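# Kastach Tabletop Cell Pack

The Kastach Tabletop Cell Pack is a set of paperwork, scene files and checks for people who want to put a small robot arm on a bench and do it by the book. It covers risk assessment, layout, speed limits, training and sign-off. The pack is sold per cell and comes with one year of updates.

The arm itself isn't included. Grustondale supplies arms and bases separately, and the pack works with any six-axis arm you already own, provided the maker publishes its reach and stopping distance.

## What you get

- Risk assessment form, with guidance notes in the margin
- Layout rules for bench, floor and walkway
- Simulated bench scenes for rehearsing pick and place tasks
- Daily and monthly check sheets
- Sign-off record for the person responsible for the cell
- Fault log, 40 pages, tear-off

The forms are supplied as editable files and as a printed binder. The simulated scenes are supplied as files only.

## Rehearse first

The pack asks for every new task to be run in simulation before the real arm is powered for it. The written rule is short: no program goes on the bench until it has completed three clean runs in the scene, with the same gripper and the same speed setting that will be used afterwards.

A clean run means no contact between the arm and the table, no contact between the arm and anything it isn't meant to handle, and no joint reaching its limit. If the program is changed, the count starts again. This includes small changes to waypoints, which people tend to leave out.

The scenes are deliberately plain. Lighting is low and surfaces carry some noise, so a vision system tuned on them won't have been given an easy ride. Floor items can be set up beyond the table edge, and the arm's reach must be checked against them as well as against whatever is on the bench.

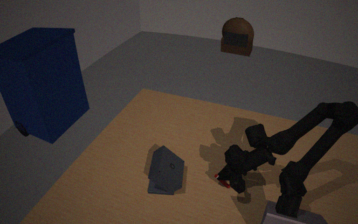
*Bench scene with a slender red piece at the gripper tip and a small grey birdhouse-shaped object on the table.*

Objects in the scenes can be swapped for your own models. Keep the sizes true. A part drawn smaller than the real one will pass the clearance check in simulation and may fail it on the bench.

## Layout rules

The layout section is the longest in the binder. The main points are:

1. Mark the arm's full reach on the floor and bench, including the gripper and the longest part it will carry.
2. Keep 400 mm clear beyond that mark on any side where a person can stand.
3. Put bins, trolleys and anything else on wheels outside the mark, with the brakes on if they have them.
4. Fit a stop button within reach of each working position. Cells with a walkway behind them need 2, one on each side.
5. Fix the base to the bench. Clamps are allowed for trials but not for daily use.

Where the bench is against a wall, treat the gap between arm and wall as a trapping point and assess it separately. The form has its own box for this.

## Grippers and small parts

Thin parts need extra care. A slim piece held at the fingertips can turn in the grip if it touches something on the way, and the end you aren't watching is usually the one that catches. The pack asks you to record the grip point, the overhang on both sides and the force setting. If any of the three changes, the task goes back to simulation.

Dark arms on dark grippers can be hard to read by eye, especially at the fingers. We recommend a second view of the gripper for anyone supervising a run, and a lamp on the bench if the room is dim.

## Who signs

Each cell has one named person. They sign the risk assessment, the layout plan and the first run on the bench. A deputy may sign the daily sheet.

Hülya Erdem wrote the sign-off section and answers questions about it for customers. Meinrad Kuster looks after the scenes. Both can be reached through the support address in the front of the binder.

## Standards

The forms follow the general order of the published robot safety standards, and the notes tell you where to look for each topic. The pack doesn't replace the standards and doesn't make a cell compliant. You will still need your own copies, and a competent person to check the finished cell.

## Updates and support

Updates go out every February. Scene files made with the Clirnumska editor will open in the current version without conversion.

Öztürkmen distributes the printed binder and spare fault logs. Licences for extra cells are bought from us directly; have your cell number ready when ordering.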